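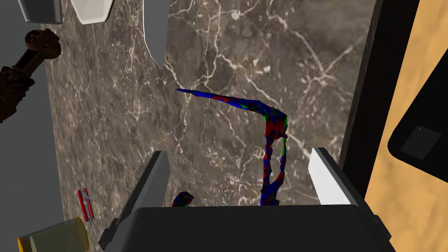
Anyone who has ever come home from a long day, looked at the kitchen counter and wished that somebody else would deal with it will be glad to hear that somebody in Galbraith is at least thinking about the problem. Vevix, the small robotics company that moved into the old shoe warehouse on the east side of town last October, opened its doors to neighbors for an evening last month and gave a frank account of how close its machines are to picking up after the rest of us.

The short answer, from the people who would know, is that you should hang on to your dishcloth for a while yet.

Vevix has spent its time here on one chore, which is clearing a counter. The company calls the project Lestetti, and it covers the whole business of finding a thing, getting hold of it, lifting it and setting it down where it belongs. Most of the practice happens inside a computer, in a rendered kitchen with a handsome brown marble counter that more than one visitor said they would be happy to have at home. A simulated gripper with two fingers does the tidying. The company likes to work this way because a jar dropped in a computer costs nothing, and because the software can keep practicing all night while the staff are home in bed.

"People come in expecting a butler," said Soo-ah Ma, who leads the project and who spent much of the evening perched on the edge of a desk, answering questions from all comers, including a good many from the under-tens. "I tell them we have something more like a toddler who is very patient. It will try the same thing over and over, and it doesn't get cross, but you wouldn't leave it alone with your good glasses."

Ma had numbers to go with that, and she didn't try to dress them up. In the latest round of practice the software was given 800 tries at clearing one item from the counter, with the items and their positions changed each time. It managed 378 of them. A try counted only if the item ended up in the right spot and everything else on the counter was left where it had been, and that second part is where a lot of the trouble comes in. Reaching for one thing and knocking another is a mistake most of us have made before our first coffee, and the machine makes it too.

The evening's biggest surprise, for this reporter anyway, was what counts as hard. Most of us would guess that heavy things are the worst, or maybe breakable ones. Ma said plain boxes and blocks are the friendliest objects a gripper will ever meet, with flat sides that two flat fingers can press against. Rope and anything that behaves like rope is another story altogether. Take hold of one end and the other goes wherever it pleases, and a long twisty strand can bend into more shapes than anyone could sit down and list ahead of time. The Lestetti kitchen has a rope-like piece in bright blue, red and green, and Ma spoke of it the way some people speak of a neighbor's dog.

"I dream about that thing," she said. "My husband has heard all about it."

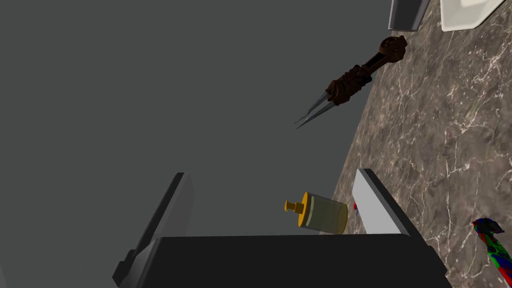 Small jars bring their own headaches. A jar on its side is round where the fingers want it to be flat, and it may be see-through besides, so the software has to work out where the glass stops and the counter behind it starts. A bright lid is a help, Ma said, though a lid with a knob on it leaves the software to decide whether to go for the knob or the body of the jar, and from one try to the next it doesn't always decide the same way. Then there are the sharp things. The simulated counter includes a fancy claw-like blade that few of us keep next to the toaster, and the aim is for the software to learn that an odd shape with points on one end ought to be picked up by the other.

Listening to all of this with his arms folded, and smiling pretty much the whole time, was Jae-hoon Cheon, who owns the Jostton hardware store on Mill Street and has been stocking shelves there since he was a teenager. Cheon came with a practical question. He has a back counter where returns pile up every afternoon — hose fittings, paint brushes, bits of chain, the odd lamp — and he would dearly like for it to be empty by closing time. He asked Ma whether he could have a machine for that by next year.

She told him no, and he said afterward that he appreciated it.

"I've had salesmen tell me yes to a lot of things," Cheon said. "She walked me through what it can do. If I only sold boxes, we'd be having a different talk. But chain? She made a face when I said chain."

Cheon isn't in any hurry to replace the people who work for him, and he wanted that understood. He has 6 employees, counting his nephew on weekends, and he said every one of them would rather be helping a customer find the right washer than sorting the returns. What he would like is something that handles the dull part of the afternoon and calls for help when it gets stuck. Ma thought that last bit was the most sensible thing she had heard all evening. Teaching the software to stop and ask for help is on the Lestetti list, she said, though it comes after the jars.

Vevix does have real arms in the building, and visitors got to see one of them move a row of wooden blocks from a table to a shelf, which it did slowly and with a good deal of pausing. It drew a nice round of applause all the same. The move from the computer to the real thing is a whole job in itself, Ma said, as a real counter can be sticky or crumby or wet, and a real kitchen has a window that lets the sun in at a different angle every hour. Habits learned in the rendered kitchen carry over in part, and some have to be learned again.

As for when a household in Galbraith might have a machine that clears up after supper, Ma would go only so far. She thinks shops and stockrooms with tidy, boxy goods could see useful help in 3 years if the work keeps going the way it has. Homes will come later, and she wouldn't put a date on it, even when a woman in the second row asked her twice and offered her a lemon bar.

The company plans another open evening in the spring, again free and again with the blocks. Cheon says he will be there, and he has promised to bring Ma a short length of chain to practice on.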